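Lastusholm covered display tray, white with clear lid — bought as a pair

I bought 2 of these for our cake counter at Hanrahan in November, against my better judgement. The Lendadeo listing promised "bakery freshness all day long", a phrase that usually means a plastic lid, and a plastic lid is what came. They cost 2670 for the pair, with 50 on top for delivery. For that money I expected a lot more than a nicer handle.

Let me be fair first. The tray is plain white with a raised rim, and the clear cover is hinged on one side so you don't have to find somewhere to put it down while you serve. The black handle runs along the top edge and is easy to grab. Doughnuts in open card boxes look good under it, especially anything with a bright glaze.

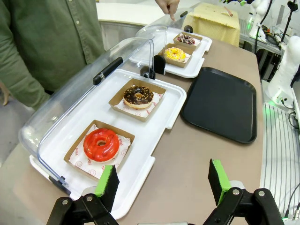
Will it take a doughnut that's still in its box?
Two small square boxes go in each tray with the lid coming down over them, provided the boxes are low and you fold the paper lining in first.

My complaints start with the cleaning. Sugar gets down by the hinge and stays there. The maker suggests a damp cloth, which tells me that whoever wrote the instructions has never had to shift set icing at closing time. I use an old toothbrush and it takes longer than I'd like. The lid also shows every fingerprint, and under our lights the curve throws back so much glare that customers bend down to see what's inside.

Then there is the freshness claim. I left a glazed ring under the lid from eight in the morning until four, and another on a plate next to it. The covered one was a little softer. The glaze on both had gone tacky. If you sell out by lunch you won't notice any difference, and if you don't, I would not count on this to save the leftovers.

The old Musomau covers we had before were uglier and lifted right off, which was a nuisance in a queue, but they went through the dishwasher without going cloudy. I haven't dared try that with these.
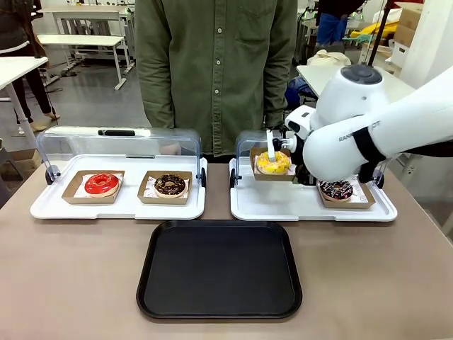 Side by side the pair takes up a fair stretch of table, so measure before ordering. You need space above for the lids and a clear patch at the front for a serving tray, or you end up passing boxes over people's coffee. We had to move the till.

The listing had 383 reviews when I ordered and most of them seemed to have been written on the day the parcel arrived. Mine is after several weeks of use. The hinges are still firm and nothing has cracked, so they get three stars. I'd have gone to four at a lower price. Spare lids are listed as "coming soon" and were when I bought mine.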